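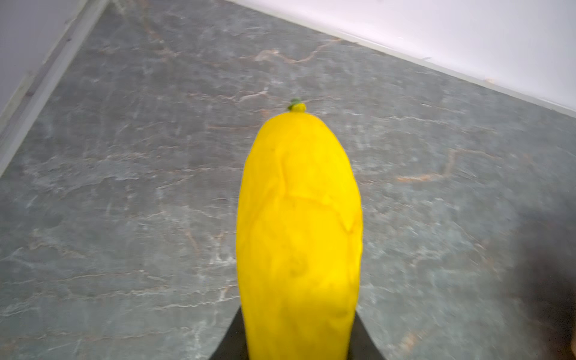 Alleck Produce Share: Frequently Asked Questions

Last updated 2022-08-19

Signing up

How does the share work?
You pay for a season and pick up a box of fruit and vegetables every week. The season runs 20 weeks. Most of what goes in the box comes from our own fields on Dallau Road. Some of the fruit comes from the Kerilia orchard, which is run separately and sets its own harvest dates.

How many members do you have?
We cap the share at 300 boxes. When we reach that number we start a waiting list. People on the list are contacted in the order they signed up.

When can I join?
Renewals for current members open in February. New members can sign up once renewals close. If boxes are left after the season starts, we sell them at a prorated price.

What sizes are there?
Full and half. A full box suits a household of three or four that cooks most nights. A half box is packed with the same items in smaller amounts, but it may skip things that can't be split, such as a large melon or a head of cabbage. If you are not sure, start with a half. You can move up to a full box later if we have room, but we can't move you down in the middle of the season.

Can I split a box with a neighbor?
Yes. One person has to be the account holder and gets all the emails. We don't divide the box for you.

Payment

How do I pay?
Check, card, or SNAP. Card payments have a processing fee added at checkout. You can pay all at once or in 5 installments. If an installment is late we will email you twice before we hold your box.

Do you give refunds?
Full refund up to the first pickup, minus the deposit. After that, no refunds, but you may transfer the rest of your season to someone else. Send Shazia Khokhar the new person's name, phone number and email address, and she will change the account over. Please don't just tell the person at the pickup table.

Is there a reduced price?
There is a fund for members who need help with the cost. It paid out $1,975 last season. The form is one page and does not ask for tax papers. You can add to the fund when you pay for your own share.

Pickup

Where do I pick up?
Two places. The farm stand on Dallau Road, and the parking lot behind the Sebastian branch library. You choose one when you sign up. To change for a single week, email us two days ahead so the box goes on the right truck.

What are the hours?
3:00 to 7:00 p.m. at the farm stand and 4:00 to 6:00 p.m. at the library lot. The library site closes on time, as we have to be out of the lot.

What if I can't make it?
Send someone else and have them give your last name. Boxes left at closing are donated that evening. We can't store them overnight. If you are going on vacation, you can skip up to two weeks per season and get a double box on another week. Ask for the skip by noon two days before pickup.

Do I keep the box?
No. Please flatten it and bring it back next time. The tabs tear if you pull them straight up, so push in from the sides first. You can also bring your own bags and leave the box at the table.

What's in the box

Can I choose what I get?
Not item by item. There is a swap bin at both sites where you can leave one thing and take one thing. You can also list one item you never want, and we will pack something else in its place when we can.

Are you certified organic?
No. We don't use synthetic herbicides on the vegetable fields. The Kerilia orchard does spray, and its fruit is labeled so you can tell it apart. Questions about field practices go to Rodel Mercado.

Something in my box looks bruised or wrinkled. Is it bad?
Usually it is fine. Marks on the skin of a squash or a mature cucumber rarely go deeper than the peel. Soft spots that leak or smell sour are another matter, and you should throw that one out and let us know. We will put a replacement in your next box if you email within a day of pickup.

How should I store things?
Keep tomatoes and winter squash on the counter. Summer squash goes in the fridge and should be eaten within the week. Cut the tops off carrots and beets before you put them away. Basil does best in a glass of water at room temperature. Don't wash berries until you are going to eat them.

What happens after a bad week of weather?
The box gets smaller or has more of one thing. In the 2021 season we had 6 weeks with no lettuce at all. Members share that risk with us, and we don't credit the account for a light week.

Can I add eggs or flowers?
Flowers yes, from the middle of the season until frost. Eggs are sold at the farm stand only, one carton per member until 5:00, then open to anyone.

Visiting the farm

Can I come out and look around?
Members can walk the marked path during farm stand hours. Stay out of the greenhouses and off the irrigation lines. No dogs, including dogs that stay in the car with the window down.

Is there U-pick?
Cherry tomatoes and green beans, members only, when the sign is out. One quart per share per visit. Bring a container.

Do you take school groups?
Yes, in the fall. Write to Angelica Belmonte with the date, the grade and the number of adults coming. We need one adult for every eight children.

Who do I contact about something not listed?
Use the form on the contact page. Box problems and account questions are answered first.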